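Search this site
Enter keyword
Go

Features > Soccer > Lower Leagues

March
By the Weekend Desk

The Long Way to Follow a Small Club

I have a bad habit, and it goes like this. When Kemwood Town are playing away and I can't get there, I make a pot of coffee, put the radio stream on and walk laps of my kitchen for ninety minutes. I've tried sitting down. I can't do it. You need somewhere to put your legs when your team is defending a corner you can't see.

People who follow big clubs don't really have this problem. They've got nine camera angles and somebody drawing arrows on a screen at halftime. We've got audio, and it comes and goes. When it drops out I find myself staring at the phone like it owes me money, and then it pops back and the crowd's making a noise, and you have to work out from the noise who just scored. I'm pretty good at it by now! A home goal has a kind of roar that starts low and rolls. An away goal is more like a yelp from one corner and then a lot of muttering.

I came to all of this late. I grew up on televised soccer and hardly went to a game until I moved to Kemwood, where the ground is close enough that I could hear the PA from my old apartment. One Saturday-type afternoon (you know the kind, gray and nothing in the fridge) I just followed the sound. The ground holds 3000 and there were 521 of us in it. I remember the number because they read it out over the speakers and a few people gave it a sarcastic cheer, and I thought, well, I'm one of those.
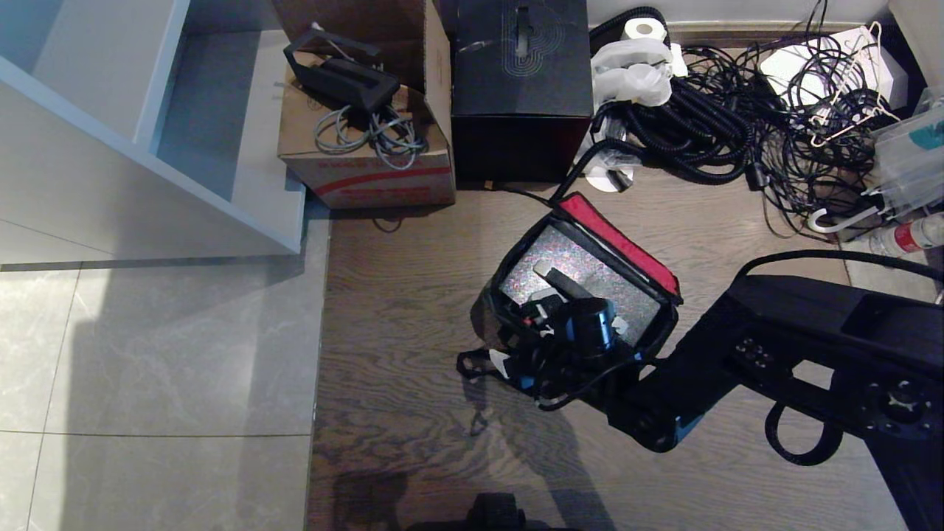
By the second half I was leaning on the rail complaining about the left back as if I'd known him for years. He was fine, by the way. He was having one of those days where every bounce goes the wrong way. I bought a scarf on the way out, which was too expensive and sheds fluff on every coat I own, and I've been stuck with the lot of them ever since.

The thing I'd tell anyone thinking of picking a small club is to go to the away games first. Home games are easy. You get your spot, you get your pie or your hot dog or whatever they do where you are, and you go home. Away games are where you learn who you're standing with. My first was Dindbridge, which on a map looks like a short hop and in real life is two trains, a bus that waits for no train, and a walk along a road with sidewalk on only one side, and it keeps changing its mind which. I got there ten minutes after kickoff and we were already down a goal. Nobody had told me that the away end at Dindbridge is uncovered, either. It rained sideways. We lost three to nothing and I had a great time — I can't defend that, but I did.

Then there's Clikomside, who everyone at Kemwood can't stand. I've asked why and never gotten the same story twice. Some say it goes back to a cup game that got called off with Clikomside losing, and then they won the replay. Some say it's about a striker. One old boy behind me swore it was over the parking. Whatever it is, the derby pulls people in from all over, and the record crowd at our place, 2770, came for that one. I wasn't there. Everyone I meet was, apparently, which makes me wonder how they fit them all in.

Derby day changes the way the town smells, and I mean that literally, because every food truck for miles parks up by the bridge and starts frying onions before noon. The pubs put plastic cups out. The bakery does rolls in blue paper. I walk down early just to have that hour before anything's gone wrong, when we haven't conceded yet and everybody has a theory about the midfield.

This season the big argument is about the video streams. The league has let clubs sell pictures of their home games through Heo, a streaming outfit I'd never heard of before last summer, and now I can watch Kemwood on my laptop from a single camera up on the roof of the main stand. It's a funny way to see soccer. The camera follows the ball a half second late, and when the ball goes over the near sideline it vanishes altogether and you just look at players looking down at it. I've watched a whole throw-in happen as a series of reactions. But I can see the shape of the team from up there, and I've gotten fond of it, the way you'd get fond of a bad seat.

Does it keep people away from the ground? I've gone back and forth. On a freezing night in the middle of winter I stayed home with the stream and a blanket, and I felt guilty right up to halftime and then not at all. The gate was poor that night. Then again it had been poor the year before, on the same sort of night, with no stream to blame. I'd guess the people who stay home were mostly going to stay home, and some of them are now paying for the privilege.

I put a version of that in my last column and my inbox filled right up.

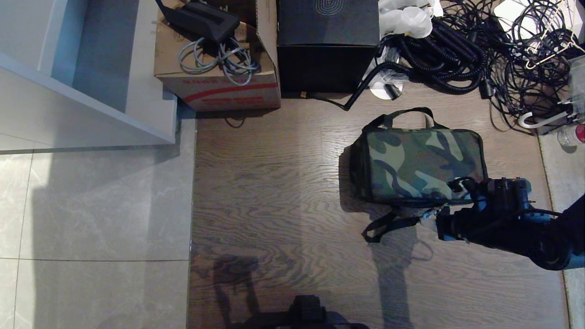

One reader wrote back that I had it the wrong way around, and that the stream was the only reason they'd renewed a season ticket. They work shifts and miss every other home game, and before the pictures came along they'd lose the thread by November, forget who was injured, and stop bothering. "Now I know the new kid's name before I see him play," the message said. "I shout at the laptop during the week and then I come and shout in person."

I hadn't thought of that at all. I'd been treating it as a straight choice, couch or terrace, and plenty of people are doing both. Others wrote in with less cheerful views (the price came up a lot, and so did the commentary, which one person compared to being stuck behind two men in a hardware store). There's also the matter of where the money goes. The clubs get a cut, but I couldn't get anyone at Kemwood to tell me how big it is, and I asked more than once.

What I'd like is for the away streams to be cheaper than the home ones. If I'm at my kitchen table while we're playing at Dindbridge, I'm not costing anyone a ticket, least of all mine. I've been to Dindbridge. I've stood in that rain. I think I've earned a discount.

We've got Clikomside again before the month's out, at their place, and the coach leaves from outside the library at nine in the morning, which seems early until you remember the traffic by the bridge. I've got my seat booked, second row from the back, window side. The scarf's been washed and it's still shedding.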